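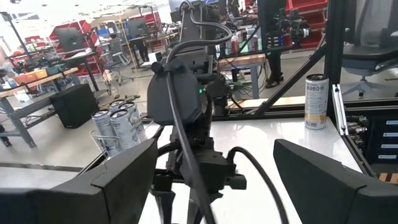 December 31, 2024

Last entry of the year, so I'm finally writing the cell rules down properly and not leaving them on sticky notes all over the Vuvov bench!

Cables first, my usual moan. Any cable on an arm gets enough slack for the full range of the joints and no more. Jog every joint to both ends by hand speed before you run a program, and watch the loop the whole way. We logged 564 can picks in October and most of the stops I went back through were a cable catching on something (the Denska clips are fine, we just don't use enough of them).

Second arm in the cell – both get parked before anyone reaches over the table. Parked means brakes on and the pendant in your hand. A green light on a housing tells you it has power and that's all it tells you, so please don't treat it as an all-clear. I've done it myself and felt very silly.

Cans: full ones stay out of the cell until the grip force has been checked on an empty. Spares go in the wire basket, and only the one you're picking stands on its own.

Floor: leads off the walkway, chairs pushed back behind the tape, and if you're at the next rig, shout before you power up. I do like a good shout.

Still to do: ask Pretero whether the grease interval is 1,000 hours or 2,000, as the two manuals disagree. Reprint the label strips for the panel under the table. Run 582 needs repeating with the new speed limit.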